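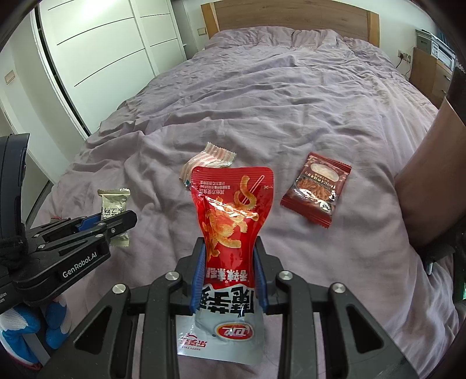 Red snack pouch above purple bedding.

Product Review: Valtetlow Two-Piece Duvet Set
Prepared by Aldana Sosa, Residential Supplies Office, Montecinos Housing Association
November 4, 2018

The Valtetlow set consists of a full-size duvet insert and a matching cover, sold together at $63. The Association bought it for review following requests from residents moving into furnished rooms, many of whom arrive without bedding and ask the office what they should buy. The present supplier, Wustach, sells a comparable set and is referred to below where a comparison is useful.

This review concerns the full size only. The twin uses a lighter fill and will be covered separately if residents ask for it.

Construction and fit

The insert is polyester, box-stitched in squares, with a fabric loop at each corner. The cover has matching ties and closes along the bottom with a hidden zipper. The zipper is the better of the two closures we have handled this year; the Wustach cover uses buttons, and the gaps between them let the insert work its way out overnight.

The ties are less successful. They are short, and fastening the two far corners requires the person making the bed to reach the full length of the cover with one arm. Reviewers who turned the cover inside out first, and tied all four corners before pulling it through, had no trouble. The printed leaflet does not mention this method and should.

Once fastened, the insert stayed in place at three of the four corners for the full review period. The fourth came loose twice. The knot in each case had been tied by the same reviewer, and we do not hold this against the manufacturer. 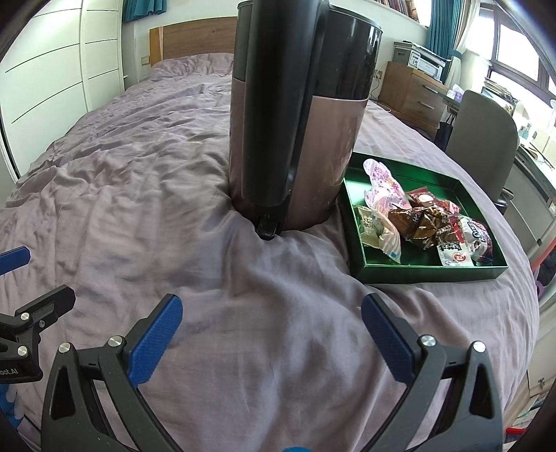 Bedroom with a light wooden headboard and teal curtains.

Comfort

Opinions on warmth were divided. The set is described on its label as suitable for all seasons, a claim the office regards with some caution in any product. Reviewers in rooms on the north side of the Vedgate building found it warm enough in March with the heating turned low. Those on the upper floors set it aside before the end of the trial and slept under the empty cover.

The cover fabric is smooth and fairly soft from the first night. It does wrinkle. Residents who like a flat, pressed bed will need to iron it or take it out of the dryer promptly, and even then it will not look pressed for long. Most reviewers said this did not trouble them.

Noise was raised by one reviewer, who found that the insert rustled when new. The sound was gone after the second wash.

Washing

The set was washed 20 times in the shared laundry, on the warm setting, and dried on low heat. The results were as follows.

Color: slight fading, visible only when the cover was laid beside an unused one.

Shrinkage: the cover lost a little length in the first wash and none that we could measure afterward. The insert was unchanged.

Seams: one short length of stitching opened beside the zipper and was repaired by hand.

Fill: some bunching in the outer squares. Shaking the insert while it was still warm corrected most of it. The Wustach insert, given the same treatment last year, bunched badly enough that two squares were left nearly empty.

The full-size insert fits the large front-loading machines only. Residents of buildings with top-loading machines should plan on using the laundry at Vedgate – the smaller drums do not leave the insert room to turn, and it comes out with dry patches in the middle.

Stains and crumbs

Furnished rooms are small, and for many residents the bed also serves as a sofa and a dinner table. The office therefore asked reviewers to report on food. Tea and soy sauce came out in a normal wash when treated the same day. Chili oil did not, and left a pale orange mark that survived three further washes.
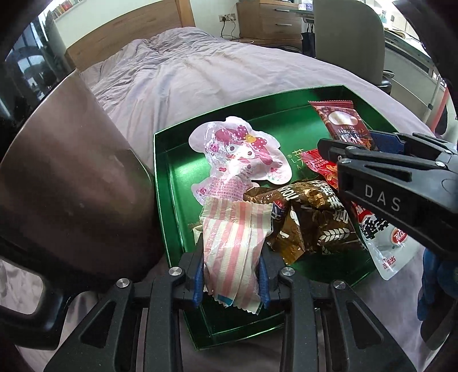 Crumbs shake off the cover easily, which was a welcome change from the brushed cotton sets we reviewed previously. They do collect in the fold beside the zipper, and that fold should be brushed out before washing. Left there, they turn to paste.

Packaging and service

The set came in a zippered bag strong enough to keep for storage. One of the covers delivered to us was missing a corner tie. Valtetlow replaced it without charge, although the office had to write twice, and the second cover arrived in a slightly different shade from the first.

Recommendation

The office recommends the Valtetlow set for residents with access to a large washing machine. It is better made than the Wustach set and has held up well in the laundry. Residents who sleep warm should consider buying the cover alone, provided they already own a light blanket or insert with corner loops.

A sample is available for inspection at the Vedgate front desk. Please ask for it by name and return it to the bag after viewing.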